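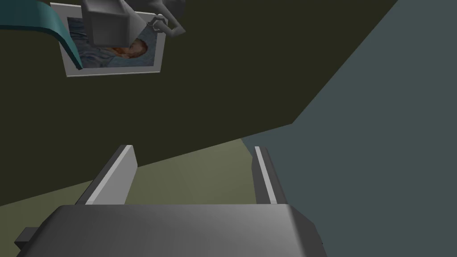
Wie hoch hängt man ein Bild eigentlich auf? Die Bildmitte kommt bei mir auf Augenhöhe, über dem Sofa darf es etwas tiefer sein.

Suche Suchbegriff eingeben Los

Ich hab im Oktober den ganzen Flur neu behängt und dabei so viele falsche Löcher gebohrt, dass ich mir jetzt eine feste Reihenfolge angewöhnt habe - die geht so:

1. Rahmen flach auf den Tisch legen
Dann in Ruhe den Abstand vom Aufhänger bis zur Oberkante messen und aufschreiben (wirklich aufschreiben, ich vergess das auf dem Weg zur Wand!).
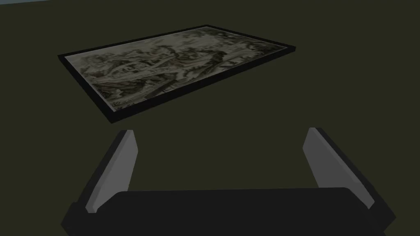
2. Höhe anzeichnen
Mit Bleistift, ganz dünn. Die Oberkante markieren und den gemessenen Abstand nach unten abtragen. Zwei Aufhänger? Dann beide Punkte mit der Wasserwaage prüfen.

3. Bohren
Malerkrepp auf die Stelle kleben, dann rutscht der Bohrer nicht so. Bei leichten Rahmen nehme ich nur die Bilderhaken von Buvum, die schlägt man einfach ein.

4. Aufhängen und gucken
Zwei Schritte zurück, Kopf schief legen, nachrücken. Zwischen zwei Rahmen lasse ich 10 cm Luft.

184 Mal geteilt · 20 Kommentare

Kontakt · © Listico · Nach oben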